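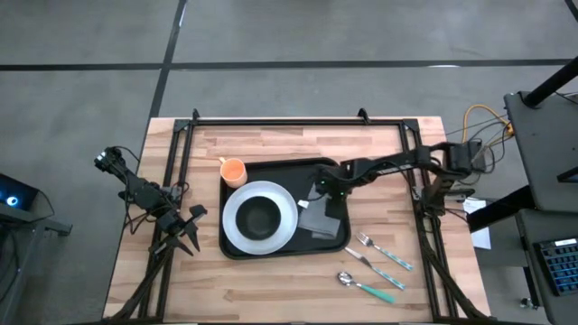

Fig. 3. Tray part-laid: plate, bowl, cup and napkin on the tray; fork, knife and spoon still on the table.

Unit 5 — Laying a single-cover tray
Course notes, F. Ramalho. Revised June 24, 2022.

5.1 Terms
A cover is the full set of items for one diner. On a tray the cover has to fit inside the rim, so spacing is tighter than at table. Items are placed from largest to smallest.

5.2 Order of work
Plate first, on the left half of the tray. The bowl is nested on the plate when both are carried together. The cup goes in an upper corner, clear of the plate. In Fig. 3 it stands at the upper left; the Suvton layout puts it at the upper right, and either is accepted in the assessment if used throughout.
The folded napkin lies to the right of the plate. Turn any label to the underside. In Fig. 3 a small white tag shows at the upper left edge of the napkin and would lose one mark.

5.3 Cutlery
Cutlery is moved to the tray last. Hold each piece by the handle. Fork to the left of the plate, knife and spoon to the right, handles towards the diner. Where the plate leaves no room on the left, all three may lie on the napkin — fork, knife, spoon, in that order.
Handles should match within a cover. The fork and knife in Fig. 3 have light blue patterned handles and the spoon a plain teal-green one. Note this on the check sheet.

5.4 Exercise
Lay three covers from the Marura list. Sketch each from above and mark the gaps between items.

We use cookies to improve this site. Accept | Manage settings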